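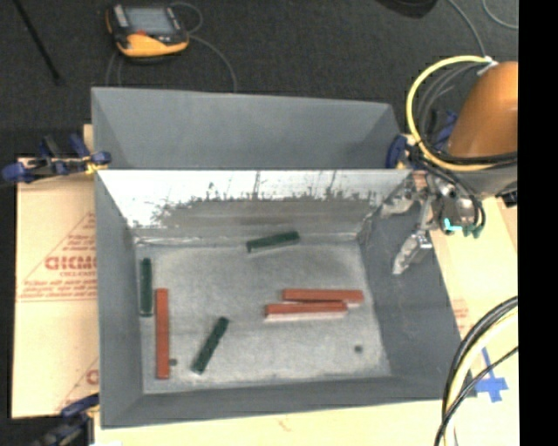 How often should you clean out a garage storage area? Twice a year is enough for most homes, once in spring and once in September before the cold weather sets in.

Set aside a dry day and open the main door fully. Move the car out and park it on the street so the driveway is free for sorting. Start along one wall and work toward the door. Bring everything on that wall outside before you touch the next one.

Sort as you go. Keep one area for things that stay, one for things to give away and one for trash. Paint, motor oil and garden chemicals go in a separate spot in the shade, well away from children and pets. Most towns take these only on certain days, so check the schedule before you load the car. In Provdale the drop-off closes at noon and there is usually a line.

Once a wall is clear, brush down the cobwebs and sweep the floor from the back. Oil spots come up best with plain cat litter. Spread it thick, grind it in with your shoe and leave it for 15 minutes, then sweep. Old stains may need a second round with dish soap and a stiff brush.

Shelves go back first. Leave a gap of a few inches under the lowest one - damp collects there. Screw tall units to the studs. Put heavy items at waist height or lower and keep anything over 55 pounds on the floor.

Label every container on the short side, the side that faces out. A wide marker on masking tape works fine and peels off later. Seasonal things can go up high. Tools you use weekly should be within reach of the door.

A one-car garage takes roughly 3 hours with two people. Put a broom on a hook by the door when you finish.

17 shares
3 comments

Related
How to Hang a Pegboard
Fixing a Garage Door That Sticks
Storing Paint Over the Winter
What to Do With Old Garden Hoses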